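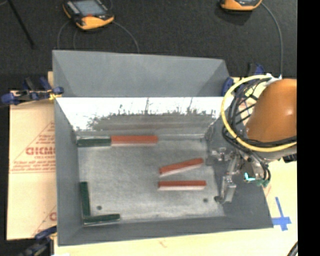 Ronaldo Lins thinks the planner should be allowed to give up more often, and he has been saying so in every review since we started. His view is that a refused pick costs you a fraction of a second and a bad one costs you the whole bin.

December
By Tainá Falcão

He's winning the argument, I think! This gallery page goes with the new release of Jitia, our bin-picking software, and I wanted the notes to be about the code, because that's where nearly all the fun has been lately. Jitia looks into the bin, works out where each block is, picks a grasp and plans the way in and out. Plilidau is the small tool we use to replay everything it was thinking while it did that. If you've followed us since the early version, a lot of the names have stayed and almost none of the insides have.

In the bin: dark green and red-orange wooden blocks, long and narrow, with the gripper's silver finger reaching down from the right. The green ones in the lower left corner make an L along two walls, and I love that layout because it makes the planner work for its living.

Finding the blocks

Color gets you surprisingly far with blocks like these, and then it stops. Look at the red-orange pair toward the center right. Their lower faces show up white or very light, so a detector that goes looking for red-orange finds the top of each block and loses a strip underneath. The old version would fit a block that was too thin and put it slightly too high. Jucélia Peixoto rewrote the fitting step so it starts from the known block size and asks how much of that shape the pixels can explain. A light strip next to a colored one now counts in favor of a block, with a lower weight.

The back wall is the other hard part. Its sloped inner panel is so brightly lit that it comes out close to white, and a green block lies right at the foot of it, end to end with a red-orange one. We used to lose that edge all the time – the segmenter would let the wall and anything pale beside it run together. Now the bin model goes in first, walls and floor, and anything that agrees with it is taken out before we look for blocks. The dark round holes in the floor are part of the model too. An early build was very keen on picking them up.

Choosing a grasp

For each block the grasp module comes up with 4 candidates and scores them on clearance, how sure we are of the pose, and how far the wrist has to turn. Blocks out on the open floor are easy. A block lying along a wall loses half its options right away, and the corner of the L is worse, with one stick getting in the way of the other. Benedito Lacerda added a step that looks two picks ahead, so the planner can take the awkward block's neighbor first and come back. It's such a simple idea, and watching the scores change in Plilidau after the first pick is my favorite thing in the whole release.

Every candidate gets a cheap collision check against the bin walls, and the winner gets a full one with the whole gripper. Planning a pick now stays under 80 milliseconds on our lab machine, so we run it fresh from every new image and throw the old plan away.

Knowing when to stop

Back to Ronaldo's point. There is now a proper "no pick" result with a reason attached: poor pose, no clearance, or no path. Before this, all of those ended up as the same timeout and you had to dig through logs to tell them apart (I have spent whole afternoons doing that). We tried it on 2000 simulated bins and the pose refusals bunched up near the bright wall, so that's where Jucélia is working next.

Still open: the threshold for "poor pose" is set by hand, and I don't trust the number. Simone Cavalcanti wants to learn it from the replays. Ronaldo wants it stricter. I'd like to see both on the same set of bins before we change the default.

The replay format has changed with this release, so older recordings need to go through the converter once before Plilidau will open them. The converter is in the tools folder – run it on a copy.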